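# Board test cell, garage build

Simulation first, then the bench. 20 Apr 2025

I'm Edivaldo Cavalcanti. My daughter Thaís and I are building a small cell that puts circuit boards into a test fixture and sorts them afterward. The shop is one side of a two-car garage, shared with Reinaldo Conceição, who keeps his lathe there. Before cutting any plate we modeled the whole layout in simulation. The gallery has one picture for now, with notes on each area of the build under it.

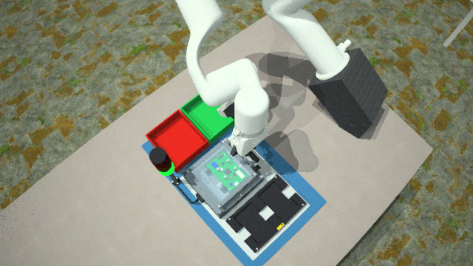 *Simulated layout. The gripper is over the test fixture with a board in place. Red and green trays are at the end of the mat.*

## Notes on the layout

**Table and pedestal.** The arm is white and stands on a dark gray pedestal at one side of the table. In the first version I had it bolted straight to the tabletop, and the elbow had to fold too tightly to get at the near side of the fixture. Raising it fixed that. The real pedestal will be welded box tube with a flat cap. Reinaldo is doing the welding in exchange for me rewiring his lathe.

**Mat and base plate.** The work area sits on a blue mat with a white base plate on top. I kept a border of mat showing all the way around so we can see if the plate has shifted. The plate will carry everything that has to stay in a fixed position. On the real one I plan to use 8 screws and two dowel pins, with the pins doing the locating.

**Fixture.** Gray, square, raised walls, recessed center. The model has a green board sitting in it. Our real boards are motor controllers that Thaís designed for her school's robotics club, and the project name for them is Dridance. The first batch is 200 boards. She was testing them by hand in March and got tired of it, and so did I.

**Black insert.** This takes up the other half of the base plate. It has raised pads with narrow grooves between them, and a small square opening near one side. I want to cut the real one from dense foam. Gemma Naylor has a hot wire cutter and offered to try it, but the grooves may be too narrow for the wire. If so we'll mill it out of rubber sheet and live with the mess.

**Trays.** Red for fail, green for pass. They are side by side and shallow, so the gripper can open without hitting the walls. Both are empty in the model. Thaís wants dividers in the green one so boards don't slide over each other. I would like to get one board across without dropping it before we start on dividers.

**Stack light.** Short and black, at the corner of the mat by the red tray, with a green ring lit at the base. The cable runs over the plate toward the fixture. On the bench I'll route it underneath in a milled slot, because I don't want a loose cable anywhere the arm travels.

## Simulation settings

The ground under the table is a stock texture and means nothing. The lighting gives several overlapping arm shadows on the tabletop. I left it that way, and the planned camera checks will get tested under single and multiple lights.

Run 229 is the current saved version. The file is called Furtado, after the street we used to live on. Earlier runs are kept in a folder on the shop computer if anyone wants to compare pedestal heights.

## Still to do

- Weld and drill the pedestal
- Order plate stock (Keisha Calloway is adding ours to her order)
- Cut a sample piece of the insert, one groove only
- Print 6 sets of gripper fingers in different widths
- Wire the emergency stop before the arm gets power
- Measure the real boards again, including the tall connector

Pictures of the bench will go on this page once the pedestal is welded.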